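Open day at the Flemach hall, the two-arm table demo — notes and questions

trutau_mike
Posted 9 February 2024

Went through the Flemach open day and spent most of my time at the two-arm table. Flondska supplied the control software, Flemach did the integration. The task is tabletop sorting with mixed objects, run in a loop for visitors. Colleen Sawatzky from Flemach answered questions between runs.

What I wrote down:
Grasp force is limited in software, with no tactile skin on the fingertips.
The policy was trained on 700 teleoperated runs.
Cycle time per object was given as 40 seconds. That is slow. She said so herself.

Has anyone seen the same setup with a different hand on it?

hallway_gauge
40 seconds per object is not slow, it's parked. Our old Sugawara cell did a pick in 5 and it's been bolted down since before my apprentice finished school. What is the use case?

trutau_mike
Your Sugawara cell picks one part number out of a fixture. The claim at the demo was unsorted objects with no fixture and no CAD model. I agree nobody would buy it for a line at that speed.

kerf_and_burr
I was there too, in the afternoon. The hand interested me more than the arm. Two wrist camera views from the table:
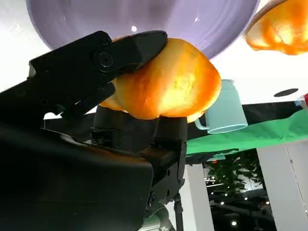
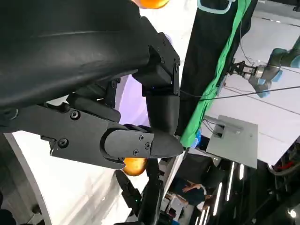

I asked about finger wear. The answer was that the tips are a service part and get changed every 2,000 grasps. I didn't get a price. The other thing I asked was whether the wrist camera picture gets rotated before it goes to the model. It doesn't. They feed it in at whatever angle the mount gives and let the training sort it out. I would have corrected it in the driver, but I was told it made no difference to the success rate.

hallway_gauge
"Made no difference" according to whom? Did they show numbers or just say it?

kerf_and_burr
Just said it. There was a results sheet at the desk, but it only covered the final setup, no comparison. Fair point.

pallet_nine
I'd push back on the 40 seconds being the story. Cycle time is the easy part to fix later. What I want to know is the recovery behaviour. If a pick slips, does it try again by itself or does somebody step in? I've been to three of these open days and the operator always has a hand near the stop.

trutau_mike
In the runs I watched it retried once by itself and once it needed a reset by the operator. Too few runs to say anything. Sawatzky said retries are capped, then it goes to a safe pose and waits. She wouldn't give the cap.

pallet_nine
A cap you won't name is a cap you're still tuning.

lorne_t
Software person here, so correct me on the mechanical side. Changing tips on a grasp count seems odd to me. Bread and a mug are not going to load a fingertip the same way. Why not measure the wear?

kerf_and_burr
Because counting is free and measuring isn't. You'd need a reference touch-off every so often and a place on the table to do it. For a demo cell I'd do the same as they did. For production I'd want the touch-off.

hallway_gauge
Agree with that, for once. I still think a suction cup and a cheap vision kit would do half of those objects in a tenth of the time.

kerf_and_burr
Not the roll. Suction on a crust is a vacuum leak with crumbs in it. We tried it on packaged buns and even the bag was trouble.

trutau_mike
They are planning a second open day in June with a faster controller. I'll bring a stopwatch and log every attempt, including the failures. If anyone wants a particular measurement taken, post it in this thread and I'll put it on the list.

pallet_nine
Attempts, retries, operator touches. In separate columns, please.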